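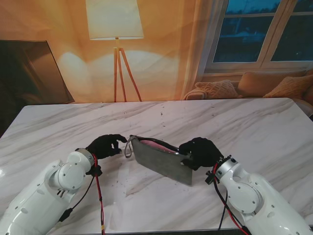
Vindden, the small accessories workshop in Tuslow, is pleased to share the news that its Dundidero pouch is coming back this January in a run of 2000, after a great many kind letters from people who missed it the first time. We have kept what customers told us they loved, so the outside is still a quiet gray, with a little wrist strap at one end that slips over your hand when the other one is full of keys and mail. Pull the zipper back a bit and there is the pink lining, peeking out just as it should! The first run was 1000 pouches, and we will admit we were a little nervous about whether anyone would want something so plain on the outside and so cheerful on the inside.

Choosing that pink took us most of a winter. We pinned swatches to the workshop door, carried them out to the parking lot, and asked everyone who came by with a delivery which one they liked best (opinions were strong). The one we settled on goes dusky in the shade and much lighter where the light catches it, and we like it for both.

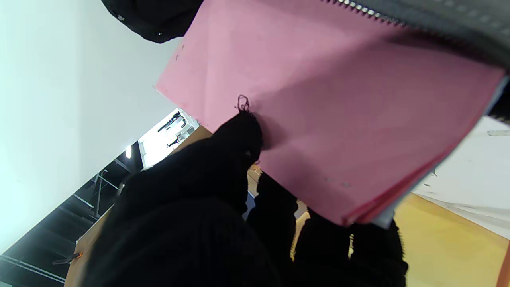

Photo: Vindden

Orders open at 9 a.m. through the Vindden shop, and 2554 people have already put their names on the waiting list, so we do ask for a bit of patience. If you miss out this time, please stay on the list and we will write to you before the next batch is cut. 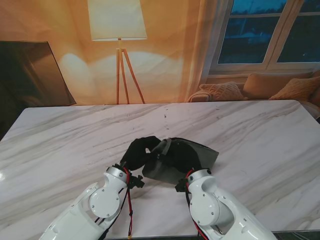
Rokeya Dewan

Packaging has been on our minds too. Plenty of you wrote in about plastic, and you were right to, because a dark gray sheet of it lying crumpled on a nice marble tabletop is not much of a welcome for a new pouch. From this run on, anyone who would like their order wrapped in paper can simply say so at checkout, at no extra charge.

The MacRitchie store on the square in Tuslow will also have pouches on the shelf, and the staff there are happy to let you open one up and try the strap before you decide.

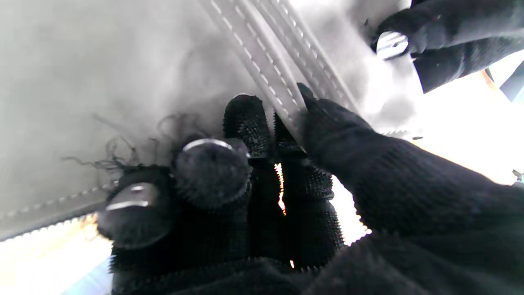 The stitched strap, up close.

For press questions or samples, please write to Rokeya Dewan at the Vindden workshop, Box 2916, Tuslow.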